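Open day at Wastell shows the slow side of robot training

The queue at the Wastell unit on Thursday morning was mostly parents with children, a few students and two retired machinists who had come over from the Horedari works on the same bus. They had been told there would be a robot. What they got first was a large screen and a woman with a mug of tea.

She leads the simulation team at Pravia, which rents the upper floor at Wastell, and she has given this talk at every open day for three years. She asked not to be named in print, as she says her relatives already ring her about broken printers.

"People expect a big arm throwing car doors about," she said. "I tell them that most of our work happens on a computer. The arm is a model, the table is a model, the room is a model. We built a bookcase for it and filled the shelves with books, and the arm will never read one of them."

The project on show is called Mabula. An arm with a two-fingered gripper is fixed to a table and given small household objects to deal with. Visitors could watch it from across the room or switch to the view from the gripper itself.

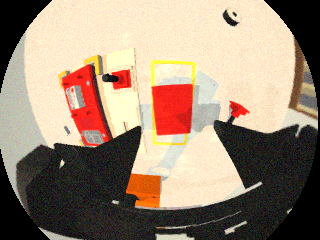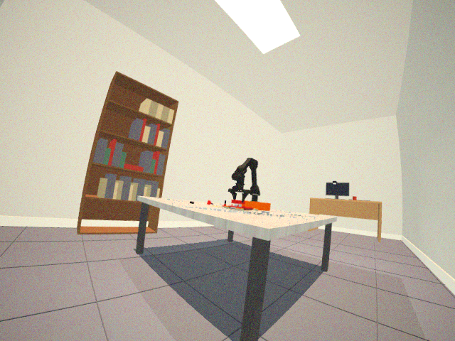
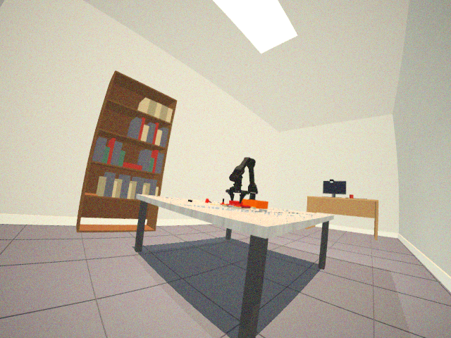 "The wide views are for us," she said. "If the arm reaches at an odd angle, you want to see the elbow and the base, and you want to see them from further back. The close view is nearer to what it has to work with. Children always ask for that one. Adults get slightly seasick."

The team had set the system going overnight before the visit. By the time the doors opened it had made roughly 4,000 attempts, and the figure she wrote on the whiteboard was 3,827 after the faulty starts had been taken out. Of those, 783 were counted as clean. One of the machinists asked whether that was good.

"It's not good," she told him. "It's better than June. In June we had 101 from a run of the same length, and I went home early."

He wanted to know why they did not simply program the movements, as he had done for most of his working life. She said they could, and for a fixed job they would. The trouble comes when something has been put down a little to the left, or turned round, or is standing behind something else. A written list of movements carries on as if nothing had changed.

Glass is her least favourite material. "You can see through it, and so can the camera," she said. "I spent most of the winter on glasses - how they look from the side, how they look with something behind them. My family bought me a set for my birthday. They thought it was very funny."

A boy of nine or ten asked if the robot got bored. She said it did not, but that she did, and that she kept a crossword by the keyboard for the long runs.

After the talk the visitors went downstairs, where Pravia keeps a real arm behind a rail. It was switched off for a safety check until two o'clock, and several families waited in the canteen. The machinists stayed upstairs with the whiteboard and were still asking about the faulty starts when their bus was due.

The next open day is in the spring. Places are free but have to be booked at the front desk.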